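I finally tackled the craft drawer in February, and I have no idea how one family ends up with so many dried-out markers. Out they went! Maxine Nepia, who ran our Gunholm swap table last fall, told me to stop buying organizers and use what's already in the house, so that's what I've been doing.
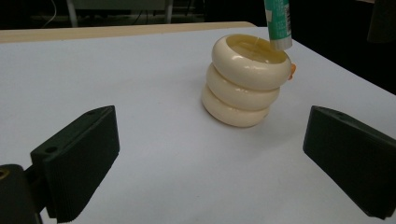 Glue sticks are the worst of the lot, at least at my place – they roll under everything and lose their caps. What I wanted was something heavy enough to stay put and open at the top. Three chunky cream rings piled up like doughnuts make a pretty good holder, even if the pile leans a little, and a green tube hangs just above it cap end down. Bring your own odds and ends to the next swap and we'll see what else we can stack!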